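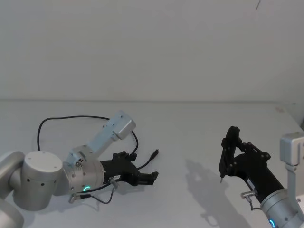

My mother turned seventy in July and announced, as she does every year, that she wanted nothing. I have learned the hard way what nothing costs. Last year it was a garden bench. This time I decided to shop early, from the couch, like a modern person.

I started on Skeseo, typed in "birthday gift mother" and got 2,655 results, the first of which was a fishing vest. I narrowed it by price and was left with 251, most of them mugs. My mother owns enough mugs to host a parliament. So I filtered out the mugs and the site offered me cups.

My cousin Hanna Rutkowska told me to try Jemov, where you can have a message engraved on nearly anything that holds still. I picked a small silver-plated tray, $39, and spent one whole evening on the wording. You get three lines. I wrote two of them and then asked Hanna for the last one, and she sent back a recipe for plum cake by mistake. I still think it would have fit.

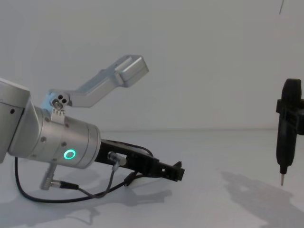 *Vol. 3, No. 39*

Then came shipping. Standard delivery would land it the week after the birthday, and express cost more than the tray. I chose express, because guilt is a wonderful salesman. It arrived in a box you could have kept a goat in.

For the record, the engraver spelled her name right and mine wrong. She read it at the table, looked at me for a while and asked who Dabid was. My brother-in-law, Kenneth Cruzado, has called me nothing else since.

She keeps her keys on it now, next to the bowl I gave her for keys two years ago – the bowl has buttons in it.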